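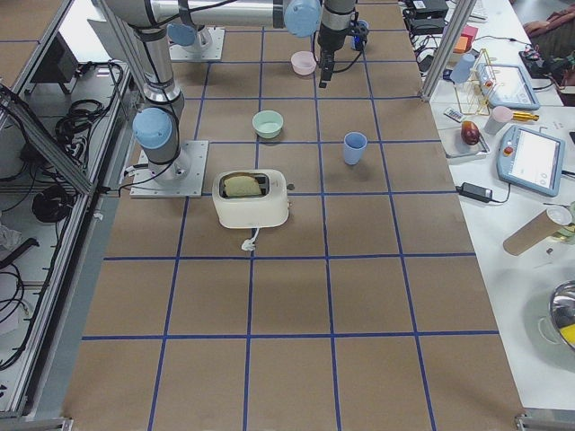

*Work table with taped grid and two arms.*

**Progress report to the Prakoslow Regional Fund**
Skikberg Games local spending study, second reporting period
29 March 2018

## Work completed

The business survey closed on schedule. Forms went to 500 firms in Skikberg and Eltumport, and 416 came back. After checks for duplicates and missing turnover figures, 405 were kept for analysis. The return rate was higher in Skikberg than in Eltumport, where many small hotels close for part of the winter. Weights have been applied to correct for this.

Construction costs were taken from the host authority's published accounts. Three line items changed between the first and second versions of the budget: road widening, security, and temporary seating. Security shows the largest rise. The original budget counted only paid guards at the venues and left out the rail stations and the parking areas. 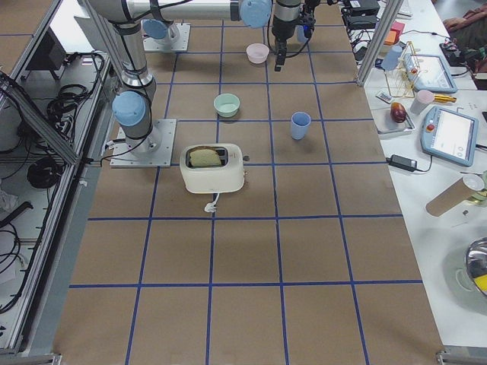 ## Early results

Retail sales in the town center rose during the Games fortnight and fell in the two weeks after it. Taken over the full quarter, the net gain is small. Restaurants did better than shops. Firms outside the ticketed zone reported fewer regular customers, and most put this down to road closures.

Hotel income rose in both towns. Occupancy in Eltumport stayed close to its normal level, so nearly all of the increase there came from higher room rates.

These results are provisional. Sales tax returns for the last month of the quarter are not yet available.

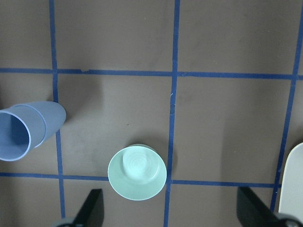 ## Problems and changes to plan

- The visitor survey reached around 1000 people, below target. Day visitors are underrepresented. We propose to use the Wei ticketing records to adjust for this, subject to a data agreement.
- Freight data from the rail operator arrived in a format that could not be matched to our zones. A revised file has been requested.
- Spending is within budget. A small underspend on travel is to be carried forward to data entry.

## Next period

1. Sign the data agreement for the Wei records.
2. Add the final tax returns and rerun the sales model.
3. Compare venue upkeep costs with the forecasts in the bid document.
4. Send a draft final report to the Fund in October.

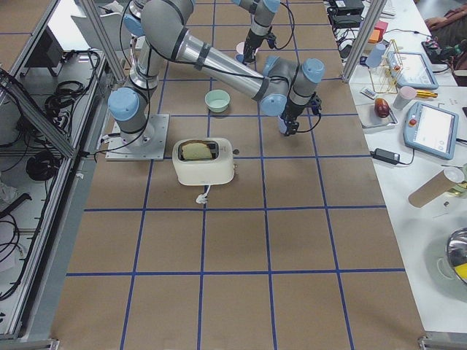
*Cream-white toaster and pale pink cup on the taped surface.*

The Fund is asked to approve the change to the visitor survey method and the transfer from travel to data entry. The current payment schedule can stay as it is.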